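双臂仿真试用记录,2月,第三本

对象:Tanavby 家的 Keltenen 仿真套件,试用授权,外带他们搭着卖的 Cormier 家居场景包
用途:给 Losturance 项目(双臂桌面整理)选评测环境
状态:没写完,后面还要补

上午 9:20

授权昨天晚上下来的,今天才装。安装文档写"开箱即用",我先把这四个字抄在这儿,后面对照。

第一步就卡住。安装脚本默认去找系统里的显卡驱动,版本号写死在脚本中段,我们机器上的比它新,它不认,报的错却是"许可证无效"。我在许可证那边来回查了一个上午的前半段,重新生成过机器码,还给对方支持邮箱发了信。后来翻日志,许可证校验那一步根本没跑到。把版本判断那行注释掉就过了。这条记下来,免得隔壁组再装的时候走一遍。

支持邮箱的自动回复倒是很快,说工作日内处理。到写这行字为止没有人回。

装完以后自带的演示能跑,就是宣传页上那段,机器人把杯子放进托盘。动作很漂亮。我把杯子的初始位置往旁边挪了一个手掌的宽度,再跑,它照样往老位置伸手,夹了一把空气,然后把空气放进托盘,日志里记"任务完成"。所以演示是录好的轨迹回放。回放本身没什么不对,很多家都这么做,但是销售讲的时候用的词是"策略",这个我要在评审会上提。

10:45

试用包给了 680 个回合的配额,超出就锁。配额按"启动"算,不按"跑完"算,崩掉的、手动停掉的、场景还没加载完就退出的,都算一个。这一点协议附件里有写,写在很后面。今天上午光调环境就烧掉不少,早知道先在别的地方把配置理顺再开。

建议:谁要用这个授权,先把物理参数和相机参数在离线编辑器里改好,离线编辑器不扣配额。别学我,边跑边改。

另外配额用量在界面上看不到,要从命令行查,查一次要等它联网。断网的时候直接不让启动。实验室这个角落的网大家都清楚,下午经常断,所以"断网不可用"对我们来说是一个硬伤,先标红。

11:30

看 Cormier 场景包。包里 19 个场景,都是室内,客厅厨房书房门厅之类。模型做得细,木纹石纹都不错,墙面偏素。每个场景可以"随机化",点一下换一套物体摆放和相机姿态。

随机化是我最不放心的地方,多花了些时间。几点:

随机化的种子在界面里可以填,填了以后物体的种类是固定的,物体的位置不固定。同一个种子跑两次,摆放差一点点。差得很小,肉眼几乎看不出来,可是对抓取评测来说这点差别足够把结果翻过来。我对比了导出的位姿文件才发现。怀疑物理引擎在"落稳"阶段是多线程的,累加顺序不定。他们的文档说"完全可复现"。这句话按现在的版本看站不住。

绕开的办法:不用它的随机化落稳,自己导出一次落稳以后的位姿,存成静态初始状态,以后都从这个文件起。试了,这样是可复现的。代价是等于放弃了他们最主打的功能。

还有一个小毛病,随机化有时候把小物体放得互相嵌进去一点,仿真一开始就弹开,像炒豆子。文档里说有碰撞预检,我把预检打开和关掉各试了一批,看不出差别。要么开关没接上,要么预检用的包围盒太粗。

12:50

午饭后先把相机理一遍。Losturance 这边策略的输入是头部相机加两个腕部相机,Keltenen 默认三个都有,命名跟我们不一样,写了个映射。

头部相机默认带一个"手持扰动"选项,打开以后画面会歪。销售说这样能提高鲁棒性。我的看法是真机头部装在躯干上,歪成那样说明螺丝掉了。训练的时候掺一点可以讨论,评测的时候我主张关掉,或者单独成一个分项,别混在总成绩里。混进去以后成绩掉了,分不清是策略看不懂画面,还是物体本来就难夹。

腕部相机的外参有一个符号写反,左右手都反。用我们自己的标定板模型放进去一看就知道,板子的坐标轴是倒的。改正以后深度才对得上。发了第二封邮件。

曝光:默认自动曝光,手臂伸进画面的时候整体亮度会跳,白色外壳占得多的时候尤其厉害。改成固定曝光就稳了。真机我们也是固定曝光,所以这条只影响默认配置,算小问题。

13:40

物理。默认步长对应 400 Hz,我嫌低,想往上调。界面上的滑块能拉高,拉完实际频率没变,去配置文件里看,上限被授权档位锁住了。界面不提示。也就是说你以为自己在用更细的步长,跑出来还是 400 Hz。这种默默截断的做法我很反感,数据写进报告里就是错的。写个检查脚本,每次启动先读实际步长,不符合就退出。脚本放在公共目录里了,名字叫 check_step,谁都可以拿去用。

刚体抓取在这个频率下凑合。夹爪夹住硬的小件,指面有轻微的抖,夹持力调低一档抖动更明显,调高就稳,但是稳得有点假,物体像粘在上面。看了接触参数,摩擦系数给得非常慷慨。改成我们在真机上测过的那组值以后,夹光滑的东西开始打滑,这才像样。

换句话说,出厂参数下的成功率不要信。对方报价单附的那张成绩表就是用出厂参数跑的,我问过销售,他说"参数可以按需调整"。这个回答等于没答。评审表里那一栏我填"未经验证"。

14:30

软物。这是我们最关心的,Losturance 的任务清单里布类占了不小的比重,抹布、袜子、收纳袋都有。

Keltenen 的布有两种模式,一种是真的网格布料,另一种叫"快速布",看了文件,就是一块形状固定的硬壳,贴了布的纹理。默认是快速布。夹上去整块抬起来,一点褶子都不变。拿这个练出来的策略到真机上碰到软的会直接傻掉,我们前年在别家的环境上吃过同样的亏,那次的教训写在第一本的末尾,我就不抄了。

切到网格布料,帧率塌得厉害。单独一块布可以忍,布旁边再有几个硬物互相挤着,仿真就慢得没法做批量评测。布的边缘还会穿进硬物里面,有时候卡住不出来,夹爪一拉,整个物体跟着飞。

跑了 22 个布料回合,只看现象,不算成绩。穿插是常态。有几次夹爪从布的中间捏下去,两指之间明明隔着布,接触力读数却是零,过一会儿突然蹦一个很大的值。这种力信号喂给策略只会添乱。我们的控制环里有力阈值保护,这个尖峰直接触发急停,回合作废,配额照扣。

网格密度调低,穿插少一点,布变得像橡皮。网格密度调高,像布了,又跑不动。中间那一档我还没找到满意的。对方在发布说明里提过下一版会换布料求解器,没写什么时候。没写时间的东西我一律当作没有。

15:20

网断了。果然。

趁这段时间读合同草稿。几条先记着:

一、授权按席位算,一个席位绑一台机器,换显卡算换机器,要重新激活。我们这台下个月就要换卡。

二、Cormier 场景包单独计价,不能拆开买。厨房和客厅对我们有用,剩下的基本是摆设,但得一起付钱。

三、在仿真里生成的数据归谁,措辞很绕。有一句说"衍生图像资产的使用以场景包许可为准",再去翻场景包许可,里面又指回主合同。两边互相指,等于没说。法务那边要问清楚,问清楚以前不要把渲染图放进任何对外的材料里,放在我们自己的本子里应该没事。

四、技术支持分两档,低的一档只有邮箱。从今天的体验看,低档等于没有。

五、终止以后已经导出的场景文件要销毁。我上面说的那个绕开办法,导出静态初始状态,正好落在这一条里。如果我们的评测集建立在导出的文件上,合同一停,评测集就没了,历史成绩也没法复查。这条比价格要紧,标红,两道线。

15:55

网回来了。接着看双臂。

Losturance 的机器人模型导进去没有太大困难,白壳那一版,关节限位要手工核对,导入器把腕部最后一个关节的方向猜反了。夹爪的指面碰撞体它自动简化成凸包,指尖那点弧度就没了,捏薄东西的时候差别很大。可以用自己的碰撞网格替换,替换以后导入器每次升级都会覆盖,得另存。

双臂协同的接口比我想的要好,这里说句公道话。两只手可以挂不同的控制器,时间戳对得齐,延迟也能单独注入。我往左手加了固定延迟,右手不加,日志里两边的差跟设定一致。这部分文档写得也清楚,跟前面那些章节像是两拨人写的。

自碰撞检查就不行。手臂和躯干外壳之间默认是不检查的,手臂能从白壳里面穿过去,毫无反应。打开检查以后,初始姿态就报碰撞,因为肩部的两个壳体在模型里本来就略有重叠。只好手工建白名单,一对一对地排。排的时候顺便发现,规划器用的碰撞模型和物理引擎用的碰撞模型是两套,改一边另一边不跟着变。规划器说过得去的路,物理里撞;物理里没事的姿态,规划器拒绝。

16:30

杂物台面场景,右手取布,仍然用快速布模式,主要看相机和可达范围。头部扰动打开,对照组关掉,两组轮着来。

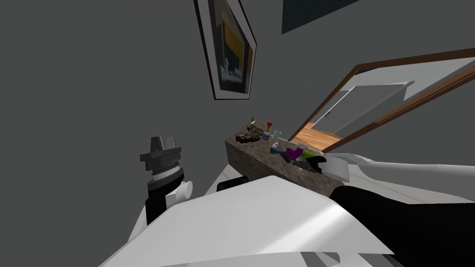
头部视角,扰动开启。右臂末端在台面右侧的黑色布状物附近,左夹爪朝上。

关于这一组,先说视角。墙和镜子占的面积太大,台面上的小件挤在一块,对检测来说像素不够用。镜子是场景自带的摆设,删不掉,在编辑器里是锁定物体。反射里有柜门和地板,检测器有没有可能在反射里报出东西来,我要单独做一组看看。真实家里当然也有镜子,可我希望由我来决定什么时候有。

台面是花岗岩那种斑点纹理,小物体落在上面,深色的那几件轮廓不好分。我们的分割模型在这种底纹上本来就偏弱,这笔账不能算在 Keltenen 头上。不过场景包里台面材质能不能换,菜单里有这一项,点进去是灰的。又是授权档位。

语义标签也有问题。我把实例标签导出来看,有几类物体的标签只写了"小物件",连着一串哈希。紫色和黄绿色那两件挨在一起、有遮挡,正好是考分割的好例子,结果标签里两件都叫"小物件",没法按类别统计。对方的资料上说"全部资产带细粒度语义"。这句也抄到对照表里。

可达范围:右臂从右侧往台面前沿去,肘部那一段很容易挡住头部相机的右下方。真机也是这样,所以这里仿真算是像的。规划器倾向于走低位,宁愿贴着台面前沿绕。真机上我们一般抬高肘部。规划器有没有肘部偏好可以设,文档搜不到,先发邮件问,算第三封。

取布动作我没让它收尾,只看接近段。接近段的姿态在两组对照里差别不大,说明规划用的是真值位姿,没有经过相机。那么扰动开不开对规划毫无影响,只影响录下来的画面。销售口中那个"视觉鲁棒性提升",在这条默认流程里压根没有走视觉。要走视觉得自己接感知模块。接得上,接口有,就是别拿默认流程的成绩说事。

17:25

镜子那组先跑了一小批。检测器有误报,落点在镜面里柜门的那条深色拉手线上,给成了细长的"笔"。误报不多,置信度也不高,调阈值能压下去。反过来想,这是我们检测器的毛病,仿真帮忙找出来了,也算它今天做的一件正事。

顺手看了渲染的反射质量。实时模式下反射的分辨率低一截,离线模式好得多,离线模式慢,只适合出数据集。两种模式下同一个初始状态渲出来的颜色有轻微偏差,偏暖。拿离线渲的图训练、拿实时画面评测,会有一层没人注意的偏移。建议训练和评测用同一种模式,写进规程。

18:10

成绩统计模块。自带的报告生成器很花哨,有雷达图。点开"成功"的判据,取物类任务的判据是物体离开支撑面。离开就算,掉回去也算,飞出去也算。上面说的布料穿插以后整个物体被甩飞,按这个判据都是成功。我把判据改成"夹持保持到指定位置上方并停住",同一批日志重算,成绩难看很多。具体数先不写在这里,样本太少,写了就会有人拿去引用。

判据能自己写,语法不难,这是优点。但是用自定义判据以后,报告上会多出一行小字"非标准评估",没法去掉。拿给合作方看的时候不好解释,明明自定义的那个更严。

另外它的重试逻辑默认打开,一个回合里失败可以自动再来,只记最后一次的结果。日志里有重试的痕迹,报告里没有。关掉以后才是我们要的口径。要提醒的是,重试关掉的开关有两处,任务文件一处,全局配置一处,全局那处优先。我第一遍只关了任务文件,白跑。

18:50

给采购的初步意见,草稿,还要改:

现阶段不建议买全套。双臂接口和时间同步这块确实好用,值得单独谈,问他们能不能只要 Keltenen 本体,不带 Cormier。如果一定要捆绑,价格得往下压,并且合同里要写明导出文件在终止以后仍可用于复查历史结果。布料部分按现有版本不能满足 Losturance,换了求解器再看。成功率表一律不采信,要求对方用我们的参数、我们的判据,在我们的机器上重跑一遍,人来现场,或者把全部日志交出来。

断网启动必须解决。他们有个离线授权的方案,需要插一个加密狗,销售电话里提过一句,报价单上没有。问价。

还有一个担心没地方放,写在这里。整套东西用起来很顺手,画面又好看,做汇报很有说服力。前面那段录好的杯子演示,我第一眼看也觉得不错。评审会上如果先放演示再讲问题,问题就没人听了。建议把顺序倒过来,先发这份记录,演示放在最后,或者让到场的人自己挪一下杯子再看。

待办

实际步长检查脚本接进批量启动流程
静态初始状态文件先做厨房和客厅的,别的场景不做
指面碰撞网格另存,写清楚升级以后怎么恢复
自碰撞白名单排完左臂,右臂只排了肩部
镜面误报那组扩一批,固定曝光,实时和离线各一份
问法务:数据归属两份文件互相指的那一段
问销售:加密狗价格、台面材质的授权档位、布料求解器的时间
配额剩多少,明早网好的时候查一次

19:35

支持邮箱回了第一封信,就是许可证那封。说请确认系统时间是否正确,并附了一份安装文档,跟我手上这份是同一个版本。系统时间是对的。回信问了驱动版本判断那一行什么时候修,另外把腕部外参符号的事又贴了一遍,附了标定板的截图和改正前后的矩阵。

机器没关,后台在导厨房的静态初始状态,屏幕上贴了条,别动。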